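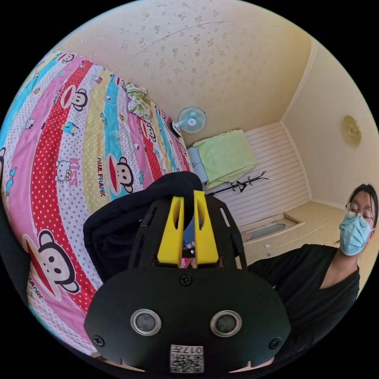
West-facing break room is too bright to sit in after lunch. Film, shades, or something else?

Hi all, first post, and I'm afraid it's a long one. I look after the building side of things for a small dental billing office in Hurkport (I'm really the office manager, but the building side landed on me years ago and never left). We're on the second floor of a two-story brick place from the seventies. The break room faces almost due west, and from about two o'clock on, nobody wants to eat in there. People squint, they move their chairs into the corner, and by July they'll be carrying their sandwiches back to their desks, crumbs and all.

We have $4000 to spend before the end of our budget year. The windows are old double-pane units, still in decent shape. I've had one quote so far, from Drillcombe, for a reflective film on all the glass at $3239 installed. The salesman was very pleasant, but he couldn't tell me whether it would help with the glare or only with the heat, and I had a feeling he was guessing. A friend at another office swears by roller shades. I would love to keep the view if we can — there's a row of sycamores out there that everybody is fond of.

Has anyone dealt with this? I'd like to get it right the first time.

Posted 2022-06-22 by sycamore_side

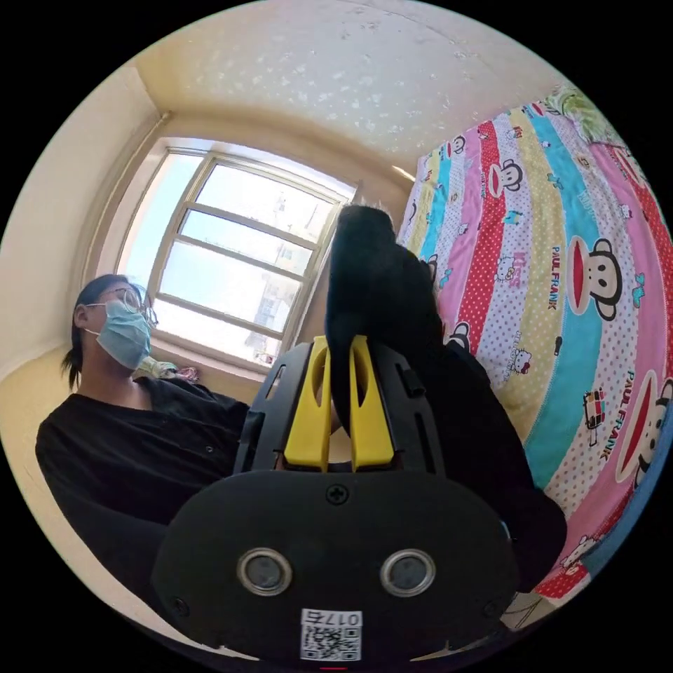
3 min read

pane_and_simple

Welcome! This is a nice problem to have a budget for, and you've given more detail than most folks do, so thank you.

Heat and glare are two separate complaints, and it helps to decide which one bothers your people more. Heat is mostly about how much of the sun's energy gets through the glass (look for the solar heat gain coefficient, or SHGC, on the spec sheet, lower meaning less heat). Glare is about how bright the light is when it hits your eyes. With a west window in the afternoon the sun is low and pretty much aimed at your face, and even a fairly dark film leaves you looking at a sun that's still too bright. So I would expect film alone to make the room cooler and a bit dimmer, with somebody still squinting at four o'clock.

For the sycamores, I'd look at a solar screen roller shade with an openness of three percent or so. Openness is just how much of the weave is holes. A darker fabric gives you a clearer view out, and a lighter one bounces back more heat but goes kind of milky when the sun is on it. People nearly always pick white because it looks cheerful in the sample book, and then they miss their trees. Ask for a big sample, tape it up on a sunny afternoon, and sit down in front of it with your lunch.

We put Skesora shades in our own lunchroom, charcoal, chain operated. They've been fine. One chain popped off its clutch the first winter and the installer came back and fixed it.

One more thing before you sign for any film. Find out who made the window units and ask whether film affects the seal warranty, if there's any warranty left. Some films make the glass absorb more heat, and older sealed units don't always love that. The film maker should have a compatibility chart, and your salesman ought to be able to send it to you.

grumpyglazier

Shades. Film goes on the whole year and you'll want that sun in winter. Get the price per window, not a lump sum.

tallulah_creek

I'll put in a small word for film, having lived with it for years now. We had Alipour do a neutral one (the kind that isn't mirrored) and the VLT was 40, meaning forty percent of the visible light comes through. The one our landlord wanted was 19 and it felt like eating lunch in a thunderstorm. With the 40 we could still see out nicely, and the vinyl floor stopped fading by the door. We did end up adding inexpensive shades on the two worst windows, so I suppose I'm agreeing with everyone else in a roundabout way.

If your budget will stretch, ask Drillcombe to price film on only the glass that gets the late sun, and put what's left toward shades. And do check whether you need the landlord's permission first — ours wanted it in writing, and that took longer than the work did.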